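Section 3. Fitting the Sliding Sash Kit (Skanda frames only)

Read this through once before you open the hardware bag. The bag splits and the small screws go everywhere.

Covers the Skanda horizontal slider, single and double track. For the tilt-in model go to Section 4. If your frame was supplied by Ivlow under the old part numbers, the track is the same but the end stops are handed, left and right - check the letter stamped on the underside.

Before you start

Frame must already be in the opening, level, plumb, and screwed. If it isn't, go back to Section 2. Do not hang a sash in a frame that is only shimmed.

You need: No. 2 screwdriver, 3/32 hex key, tape measure, putty knife, soft brush, dish soap, utility knife. Helper for any sash wider than your arm span.

Take the shipping clips off the sill. Orange, easy to see. Keep them if you think you'll be sending anything back, otherwise trash.

CAUTION: Glass edges on the unglazed sash kits are seamed but not polished. Gloves.

3.1 Check the opening

1. Measure the inside of the frame corner to corner, both diagonals. Write them down.
2. Difference of 1/8 inch or less, carry on.
3. More than that, loosen the jamb screws on the long side, push the corner in, retighten, measure again.
4. Measure width at top, middle and bottom. Middle is the one people skip and it's the one that binds. If the middle is narrow you have over-foamed. Cut the foam back behind the jamb with the utility knife, wait, remeasure.

NOTE: Use low expansion foam. Regular gap foam will bow a vinyl jamb overnight and the warranty doesn't cover it.

3.2 Clean and fit the track

1. Brush out the sill channel. Drywall dust, sawdust, all of it.
2. Wipe with soapy water, dry off.
3. Check the weep slots on the outside face of the sill. Pour half a cup of water in the channel, it should run out to the outside. If it doesnt, clear the slots with a piece of wire and try again.
4. Snap the stainless track cap over the rib. Start at one end and press down with your thumb every few inches. Do not hammer.
5. Fit end stops. Flat side faces the jamb.

CAUTION: Never caulk the weep slots. Not on the inside, not on the outside, not "just a little." Water that gets in has to get out.

3.3 Set the rollers

Rollers ship fully retracted. Leave them that way until the sash is in.

1. Stand the sash on its side on a padded surface.
2. Find the two adjustment holes, one at each end of the bottom rail. Pop out the plastic plugs.
3. Turn each screw a half turn clockwise to check it moves, then back. If one is stuck, don't force it, swap the roller. Two spares in the bag.
4. Spin each wheel with a finger. Should turn free with no grinding. 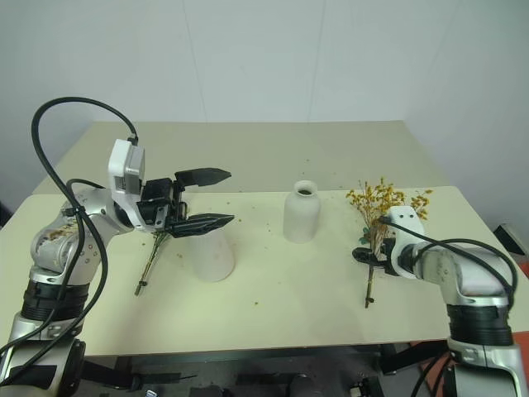
Page 19

3.4 Hang the sash

1. Fixed sash first. Lift into the outer head channel, swing the bottom in, lower onto the sill. Slide hard against the jamb and screw the retaining bracket, 3 screws, hand tight.
2. Moving sash next. Same motion, inner channel. Lift up, swing in, set down on the track cap.
3. Check the interlock. The two meeting stiles should hook together when closed. If they ride past each other, one of the sashes is in backward. Take it out and turn it around.
4. Raise the rollers. Quarter turn each end, alternating, until the gap under the bottom rail is even along its length.
5. Slide open and shut a few times. Listen for scraping at the head.
6. Replace the plugs.

NOTE: A sash that closes tight at the bottom and shows light at the top has a low roller on the lock side. Raise that one only.

CAUTION: Do not let go of the moving sash until the anti-lift blocks are in (3.5). It can be lifted out by anyone, including a kid.

3.5 Anti-lift blocks and lock

1. Slide the sash to half open.
2. Push one block into the head channel at each end of the travel, and screw up through the center hole. Do not overtighten, the vinyl strips easy.
3. Close the sash. Fit the keeper to the jamb with the screws loose.
4. Throw the lock. Move the keeper up or down untill the hook drops in without you leaning on the glass.
5. Tighten the keeper. Throw it again.

If the lock won't reach, the sash is not closing all the way. Go back and look for a foam bulge or a screw head standing proud. Don't file the hook.

3.6 Screens

Brastora screens go in last, from inside. Springs up, pull tabs toward you. Compress, lift, drop into the outermost groove. Screens are for bugs. They will not hold a child or a pet - keep furniture away from upstairs windows.

3.7 Care

Vacuum the track spring and fall. Wash the weatherstrip with plain soapy water. Silicone spray on the track is fine, oil is not. Oil holds grit and eats the wheels. No bleach on the colored finishes.

Rollers are tested to 1,000 cycles in our shop after every tooling change, then pulled apart and looked at. Under normal use you should not need to touch them. If the sash gets heavy, clean first, adjust second, replace third.

Parts and questions

Have the label number ready, it's on the top edge of the moving sash, so open the window and look up. Screens and rollers, ask for Pui-shan Lo. Glass, seals, anything fogged between the panes, Tin-yau Fu. Phones go over to voicemail at 4:30. Leave the label number and the width and which way it slides as seen from inside.

The June price sheet replaces all earlier ones. Su handles are no longer stocked in bronze, white and tan only.

Continue to Section 4, Tilt-in Sashes.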